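Speaker notes: indexing a parish archive without a budget
Peiyu Wei, Gukcombe local records meeting, 6/7/20

Opening

Start with the extent of the collection. The Gukcombe deposit holds 392 bound volumes and 696 loose bundles. The volumes have a shelf list from the Gentile survey. The bundles have nothing except a pencil number on the wrapper, and in two runs the numbers repeat.

State the aim early: a reader should be able to ask for a bundle by name, place or year and get the right one. Full transcription is outside this talk.

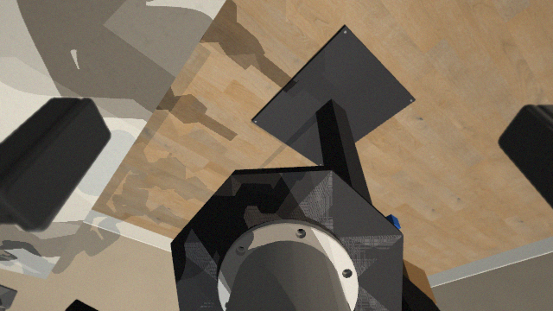

The unit of description is the bundle. Single sheets are not listed unless they are deeds or maps. Going down to sheet level was tried in May on 2 bundles and dropped, as the time per bundle was too long to carry through the deposit.

Fields, in order: reference, wrapper title as written, supplied title in square brackets, first year, last year, places, condition. Pause on "as written". Old spellings stay in the wrapper title and are put right only in the supplied title.

Points to make on dates:

1. Years before the calendar change are entered in both styles, with a stroke between them.

2. An undated bundle takes a range from its neighbours, marked as supplied. 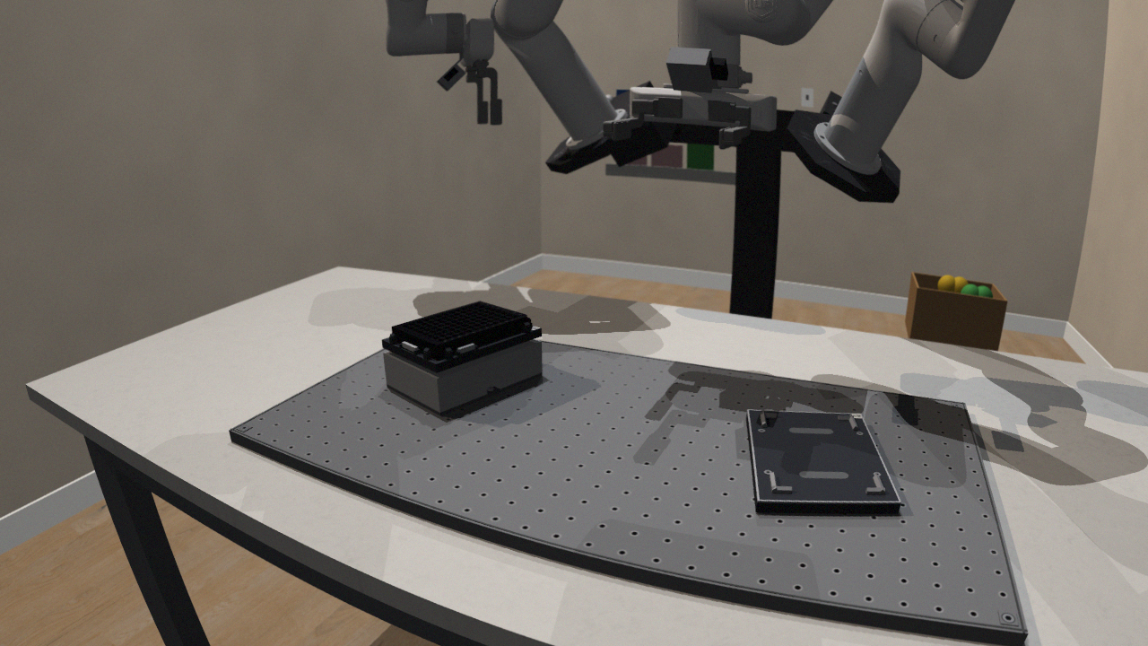 3. A year read from a watermark goes in the notes field and never in the date field.

Place names

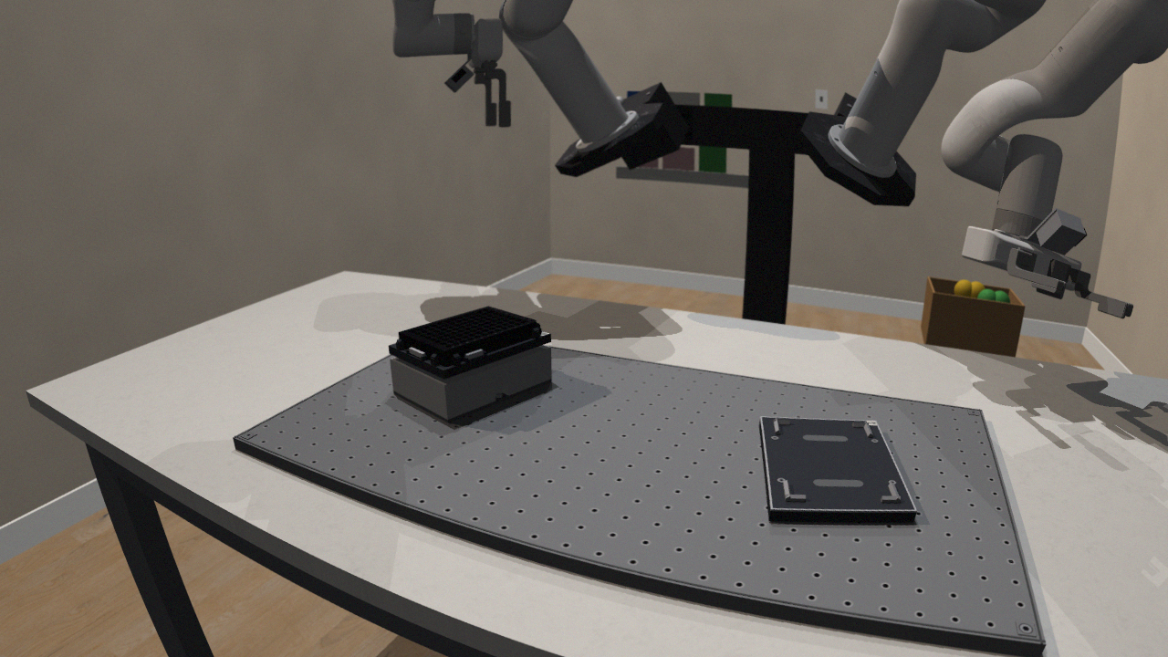
Place names cause most of the failed searches. One farm, Jollent, is spelt in several ways across the rate books, and a plain search finds only the spelling typed. The remedy is a fixed list of places, each with its variants, keyed to a square on the parish map. Think of the regular grid of small holes in the board on the table: every position is set before anything is put there. A new variant is given to an existing square. A new square needs a map reference first.

Show the Candis entries at this point. Candis is both a field and a family, so the list carries it twice, with a qualifier after the name.
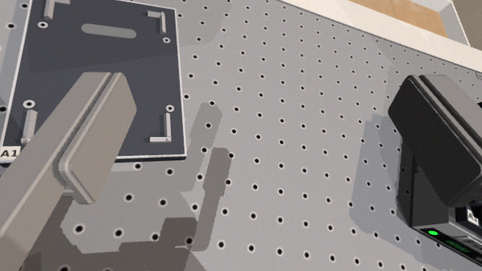 Checking is by sample. Take 100 entries, pull the bundles, and compare reference and years only. Errors in the reference are put right at once. Errors in the years are logged and corrected in a batch, so that the printed list and the file do not drift apart.

Questions likely: copying charges, access to the closed series, whether the Gentile numbers will be kept. They will, as a former reference.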